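Genalyn Tagle
Final project report, Introduction to Color and Surface Design
December

## 1. Background

The project began with a complaint about the reading room in Sarmiento Hall. Students said the study tables were hard on the eyes in the afternoon. The tops are glossy white and the windows face west. By 3 p.m. the glare off the tables is strong enough that people turn their chairs or put a jacket down under their books.

The building office plans to resurface the tables next year and had already narrowed the finish down to a matte gray. They had not picked which gray. I asked if I could use the question for my project and they gave me the sample book from their supplier, Solen.

My question was: which gray do students prefer to read and write on, and does the preference change between daylight and lamp light?

## 2. What I read first

Most of what I found on desk color is written for offices. The common advice is to avoid a very large difference in brightness between the paper and the desk, because the eye has to adjust each time it moves from one to the other. White paper on a black desk is a large difference. White paper on a white desk is a small one, but a glossy white desk reflects the window and the page gets lost in it.

A second point that came up often is that gray is rarely neutral. Almost every gray paint or laminate leans toward blue, green, brown or red. The lean is hard to see on a small chip and much easier to see on a whole wall or table. This turned out to matter more than I expected.

## 3. Samples

I chose four finishes from the Solen book:

- **Light cool gray**, leaning blue
- **Mid gray**, the closest to neutral
- **Brultance**, a mid-dark gray leaning brown
- **Grorkidar**, a dark charcoal leaning slightly olive

All four are matte. I ordered a panel of each, large enough to hold an open textbook and a notebook side by side. The Brultance panel arrived with a damaged corner. I turned that corner away from the reader during the sessions and do not think it affected the answers.

Chips are misleading for the dark colors in particular. On the chip, Grorkidar looked nearly black. Spread over a large area, a charcoal looks lighter and the warm or olive part of it starts to show.

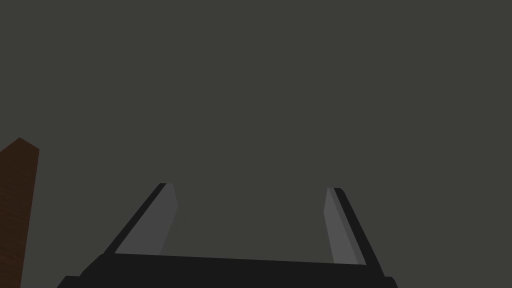 *Figure 1. A plain dark charcoal gray over a large area, slightly warm with a faint olive cast (computer rendering).*

## 4. Method

I recruited 32 students by putting up a sign-up sheet outside the reading room. Each one did two sessions, one in the afternoon by the window and one after dark with the desk lamps on. In each session they read a short printed article and copied out a paragraph by hand on each of the four panels. The order of the panels was shuffled for each person.

After each panel they rated comfort from one to five and could write a comment. At the end of the session they picked one favorite.

Five students missed their evening session, so the lamp light results are based on 27 people. I kept the afternoon answers from all 32.

## 5. Results

In daylight the favorite was the mid gray, followed by Brultance. Grorkidar came third. The light cool gray was last, and the comments on it were mostly about brightness, even though it is matte. One student wrote, "Better than the tables we have but I still squint."

Under the lamps the order changed. Of the 27 students, 22 picked either the mid gray or Brultance, but Brultance was now ahead. Several people wrote that the mid gray looked "dull" or "kind of green" at night. The lamps in the reading room are quite yellow, and I think the browner finish simply suits them better.

Grorkidar got the most divided ratings in both sessions. People who liked it gave it a five and said the page stood out clearly. People who did not like it said it was too heavy, or that eraser crumbs and dust showed up on it right away. I had not planned to ask about dirt, but it was the most frequent subject in the written comments for that panel.

## 6. Problems with the study

The afternoon sessions ran over several weeks and the weather was not the same each time. On cloudy days there was almost no glare, and the ratings for the light cool gray went up. I should have recorded the sky conditions from the start.

The panels were also smaller than a real table, so the white tabletop was still visible around them. A dark panel on a white table has a hard edge that a full dark table would not have.

Finally, each person spent only a few minutes on each color. A study session in the reading room can last four hours, and I can't say how the finishes would compare over that length of time.

## 7. Recommendation

I recommended Brultance to the building office for the main tables. It was second in daylight, first under lamps, and had the fewest low ratings overall. If they want to try Grorkidar, I suggested using it on the two small tables near the printer first, where people do not stay long.

The office has asked for the raw rating sheets, and I have attached a copy of them as Appendix A. The comment cards are in Appendix B with names removed.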